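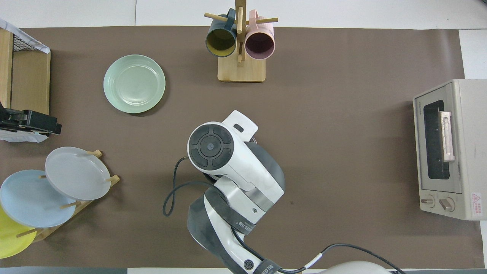 4.3 Does open storage change how many cups a household uses?

The claim that people use fewer cups when the cups are kept in plain sight has been repeated so often in the household water literature that it is now cited without a source. Where a source is given, it is nearly always the Tavel diary study, and the Tavel study does not show it. What it shows is that households with open storage reported fewer cups washed per day. They also reported owning fewer cups, having fewer children at home, and running the dishwasher less often. Cordier treats these as separate findings. We think they are probably the same finding, seen from several sides.

By open storage we mean hooks, rails, uncovered shelves and mug trees, where the cup can be seen and taken without opening a door. The smallest version is the one in Figure 2, with two mugs hung by their handles from the pegs of a wooden mug tree. Pons argues that an arrangement of this kind works as a "soft limit," in that a person who sees an empty peg knows a cup is already in use and goes looking for it. It is an appealing idea. It also assumes that the person does not own other cups in a cupboard, which in our sample was rarely a safe assumption.

The Mastside data let us check this a little more closely. Of the 163 households that finished both diary periods, those using hooks or mug trees for everyday cups did record fewer washed cups in the first period. When we entered the total number of cups owned as a covariate, the difference shrank to a size we would not care to defend. When we also entered the number of people at home during the day, it was gone. Readers who prefer the unadjusted comparison will find it in the appendix, but we would ask them to read the note under it.

There is a further problem with what was being recorded. The diaries contain 3645 cup entries, and an entry was supposed to be made each time a clean cup was taken. Several respondents wrote in the margins that they had filled in the day's entries before bed. Memory for something as dull as taking a cup from a shelf is poor, and there is no reason to think it is equally poor in every kitchen. A person who can see the pegs from the table may simply be better at remembering. Or they may work backward from what is missing, which would produce a neat count and tell us little about use. The Gouveia group had the same difficulty and dealt with it by excluding days that were completed late. We tried the same rule and lost so many days in November that the second period became useless.

We are also unsure what to make of the intervention arm. Some 100 households in the Hestar trial were given a mug tree and asked to keep their everyday cups on it. Reported use fell during the first weeks and then climbed back toward the starting level. The authors describe this as an effect that "requires reinforcement." A plainer reading is that people who have just been handed an object by a research team pay attention to it for a while. The control group was given nothing at all, so the trial cannot separate the two accounts. A control group given, say, a dish towel would have been easy to arrange.

None of this rules out a real effect. Pons is right that the number of cups within easy reach ought to matter to somebody who is in a hurry, and a small effect could be hidden by the noise in our diaries. But the water savings quoted on the strength of it depend on multiplying a doubtful difference by the number of households in a country, and we do not think the first figure can bear that. We have therefore left storage type out of the model in Section 5 and kept only cups owned, household size and washing method.

Whether owning fewer cups reduces use is a separate question. On that point the diaries are more consistent, although the direction of cause is still open: people who use few cups have little reason to buy more.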